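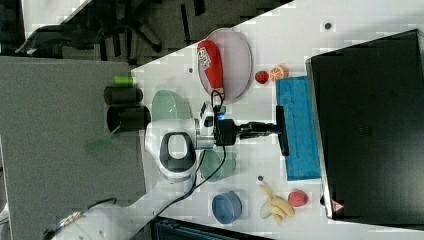 Larasati Manurung would keep hand guiding for anything that touches a soft surface, and she wrote in after the August issue to say so. Her point was that an operator holding the arm feels contact before any sensor value changes much, and that remote control throws this away. Sepehr Mirzaei disagreed on one count: a hand on the arm also puts load on the wrist, and that load ends up in the force log.

Both are right, and the Pikomis task set now takes demonstrations of either kind. Of the 700 recorded so far on the tabletop tasks, 630 passed review. The rest were dropped for long pauses, or for a restart in the middle of a reach.

Two rules apply to new recordings. Begin from the rest pose and hold still until the log starts. If a grasp misses, carry on and correct it – a clean recovery is worth keeping, and it should be tagged as such. Operators change over after 4 tasks.
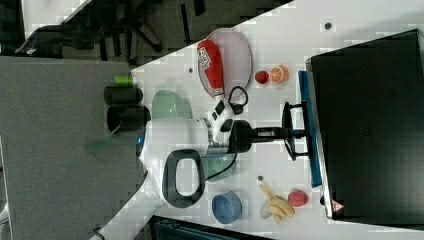

Changes to the task sheet

Remote sessions now log the operator's input and the arm's position as separate channels. Hand-guided sessions log position only. Send corrections to Puspita Rahman by Friday, January 3, 2025.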